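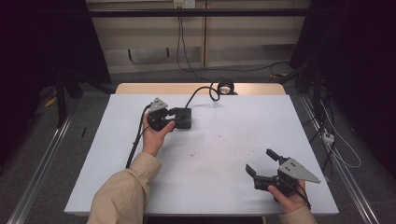

作業室の机まわり 写真ページ

Treloarの作業室で使っている机と、その周辺の電源・配線をまとめたページです。部屋の予約や鍵の受け取りについては別ページに記載しています。

机
木の机の上に白い天板を重ねて使っています。木の縁は奥側に見えています。天板には細かい点や薄い汚れが残っていますが、使用には差し支えありません。強くこすると表面が曇るので、拭くときは水で絞った布を使ってください。

床と壁ぎわ
床は灰色のカーペットです。奥の壁ぎわに木の収納があり、上のほうに白いコンセントが付いています。黒いコードはここから収納の前面に沿って下がっています。床にも太い黒いケーブルが通っているので、椅子を引くときやワゴンを入れるときは足元を確認してください。

卓上の電源
机の上で使う電源は、キューブ型のタップにまとめました。以前は細長いタップを机の端に置いていましたが、書類を広げると差し込み口が隠れてしまうため、Busisiwe Van der Merweさんの提案で入れ替えています。差し込み口が複数の面にあり、向きの違うプラグを分けて差せます。 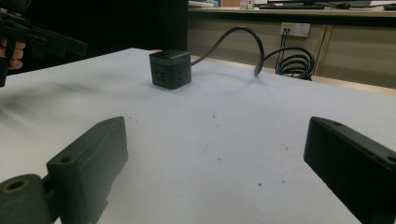 白い天板に置いたキューブ型の電源タップ。太い黒の電源ケーブルは後ろ側から出ています。

タップの位置は固定していません。作業の内容に合わせて動かしてかまいませんが、ケーブルが張らない範囲でお願いします。大きな図面を広げる日は、奥の縁まで寄せておくと場所が取れます。

使い終わったら
余ったコードは輪にして机の奥側に寄せてください。結束バンドできつく縛ると次の人がほどきにくいので、ゆるく巻くだけで結構です。タップは机の上に残し、各自が持ち込んだ充電器は抜いて持ち帰ってください。忘れ物はHanau側の受付で15日間預かります。

掃除
天板の拭き掃除は毎週木曜の朝に行っています。この時間は机の上に私物を置かないでください。赤い印やインクの跡に気づいた場合は、拭き取る前に受付まで知らせてください。

備品の控え
作業室の備品番号は585、収納の鍵の番号は91です。破損や不具合の連絡にはこの番号を添えてください。隣のVinden室の机は寸法が異なるため、天板の貸し借りはできません。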